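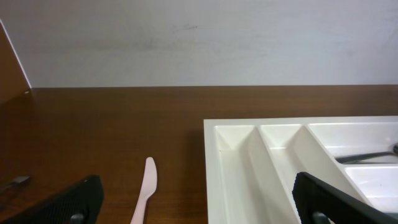
A white cutlery tray on a wooden tabletop.

Settling In: A Conversation With Thenmozhi Bhat of the Drinier Housing Association

October 17, 2020

Thenmozhi Bhat has managed tenant services at the Drinier Housing Association for 18 years. In that time the association has grown to 869 apartments, and the office she leads has become the first point of contact for most people who move into one. She spoke with the newsletter about the first weeks of a tenancy and the changes to the welcome program that take effect this fall.

Ms. Bhat began her career in the rent office, where she met tenants mainly when something had gone wrong. "By the time a person came to my desk, the letter had already been sent," she said. "I wanted to meet people earlier, when the questions were still small."

Under the revised program, every new household receives a visit within 26 days of signing the lease. The visit lasts under an hour. A member of the tenant services team reviews the heating controls, the water shutoff, the mail arrangements and the procedure for reporting repairs. Tenants may also ask for the lease to be read through with them, and many do.

"People sign a lease on a busy day," Ms. Bhat said. "They have a moving truck outside and a child who wants lunch. Very little of what we tell them that morning stays with them." 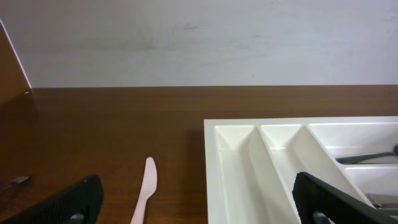 The question she hears most often concerns the security deposit. Tenants want to know where it is held, when it will be returned and what may be deducted. The association has rewritten its deposit notice in shorter sentences, and the new version will be mailed to all households before the end of October.

Repairs come second. Requests were formerly taken by telephone only, and the line was open on weekday mornings. They may now be made in writing at any hour, and each request receives a number. Océane Beaulieu, who supervises the repair desk, reviews open requests every morning and telephones any tenant whose request has gone unanswered.

"Océane asked for that rule herself," Ms. Bhat said. "She told me that a tenant can wait for a part, but should not have to wait for a phone call."

Asked about complaints between neighbors, Ms. Bhat was measured. Noise accounts for most of them, and the association encourages a conversation before any formal step is taken. Her office will arrange a meeting in a neutral room when both parties agree to attend. 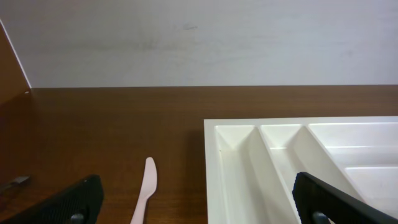
She acknowledged that the program has limits. The visits are voluntary, and 51 households declined one last year. Some had rented from the association before. Others gave no reason, and the office does not press for one.

"A home is private," she said. "We knock once, we leave a card, and the offer stays open."

Ms. Bhat intends to extend the visits to tenants who transfer between buildings, who have until now received only a set of keys and a form. Trevor Lapointe will coordinate those appointments. Tenants who would like a visit, at any point in their lease, may request one from the tenant services office in person or by mail.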